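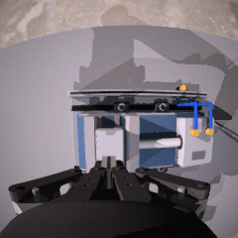 Home | Posts | Replies | Media | Log in

Woltdale Retirement Living
June 12, 2018

1/ Applications for the independent living suites at Tornow House, Woltdale, are now being accepted. The following posts set out the main points for prospective residents and their families.

2/ Tornow House opened in 1969 as a lodge for retired railway employees and their spouses. The original brick wing has been retained and will continue to house the dining room, library and main lounge.

3/ The new east wing was built by Giannakopoulos Construction. Each suite has a kitchenette, a walk-in shower and individually controlled heating. Ground-floor suites open onto the garden.

4/ A refundable deposit of $500 is required to hold a place on the waiting list. It is credited to the first month's fee on move-in. Applicants who withdraw will be repaid in full by cheque.

5/ We have received more than 200 enquiries to date. Suites will be offered in the order in which completed applications are received. A telephone enquiry does not constitute an application.

6/ The monthly fee covers the midday and evening meals, weekly housekeeping, heat and water. Telephone, cable and covered parking are billed separately.

7/ Occupancy agreements are administered by Tenura. Applicants are encouraged to review the agreement with a family member or a lawyer before signing. Large-print copies are available at the front desk.

8/ One small dog or cat per suite is permitted, subject to the pet policy. Residents moving from the original wing may bring their present animals.

9/ Guided tours of the east wing will be held throughout July. Groups are limited to 6 persons. Please book through the front office and advise us of any mobility requirements at that time.

10/ Current residents are reminded that the garden gate on the north side will remain locked until the new path has been paved. The main entrance is open as usual.

Replies

marigold_w: Is the visitors' parking staying where it is? My aunt is in the old wing and the walk is already long for her sister.

prairiegran44: Put my name down for a tour. Pleased to see the library is staying.

hd_lowell: Does the fee go up every year? Couldn't find it in the brochure.

Recent posts
Summer menu now posted in the dining room
Changes to the Woltdale shuttle timetable
Garden club plant sale: thank you to all who attended
Foot care clinic: new hours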